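Sep 6, 2026
Bin picking, example gathering, Trillis arm

Goal for today was 200 good picks with the mixed set, to bring the Clalomton collection up to 400 total. Got to 170 before I stopped. The rest can wait for the next session, there is no rush on the training side.

Setup is the same as last time. Gray bin, fixed camera, one picture and one gripper log saved per attempt. I put the spring clamps back on the far corners of the bin before starting. Last session the bin crept toward the arm over the course of the morning and I had to throw out a whole block of examples when the calibration check failed at the end. Ran the check at the start and again at the halfway point this time. Both fine.

Labels: I am using success, drop, and miss only. Chaltu Fikre wants a fourth label for picks that bring up two items at once. I see the point but it means going back through everything we saved since February. Left it out for now and wrote "double" in the comment field when it happened, so we can search for it later.

Problems:

Dinsa (the logging script) hung 2 times. Both times it was on the write after a miss. Restarting it loses the attempt in progress and nothing else. I did not look into it.

Soft items are still the weak spot. The gloves get picked often enough, but the grasp point it chooses is all over the place, and when they bunch up the fingers close on a fold and the bundle swings on the way out. I marked those as success if they made it to the drop tray. Not sure that is right – a grasp that bad probably should not be taught as a good one.

The other trouble is things that end up against the walls. The planner keeps its distance from the wall, so anything lying there gets skipped until the middle is cleared, and we end up with very few wall examples.
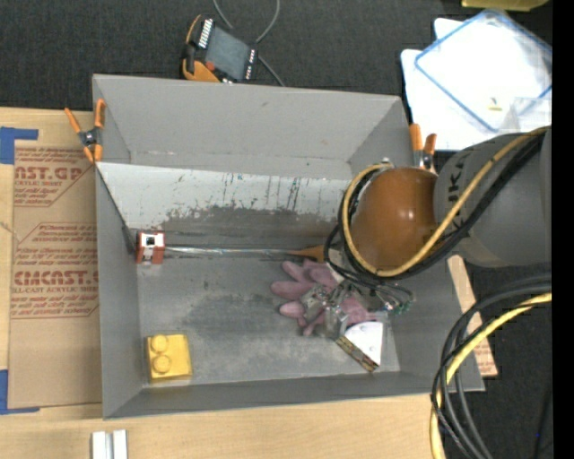
For the next session I want to start with a block of wall and corner attempts only, with the small rigid items placed by hand and the arm jogged in from the pendant if the planner refuses. Those would go in under a separate tag so Stundura can weight them differently when it trains. Need to ask Chaltu whether hand-guided picks can share a folder with the automatic ones or if the loader chokes on that.

Also to do: shuffle the items between every attempt, including after a miss. I got lazy with this in the second half and there are runs where the layout barely changes. Will go through and drop the near duplicates before handing it over.

Data copied to the shared drive, arm parked, air off.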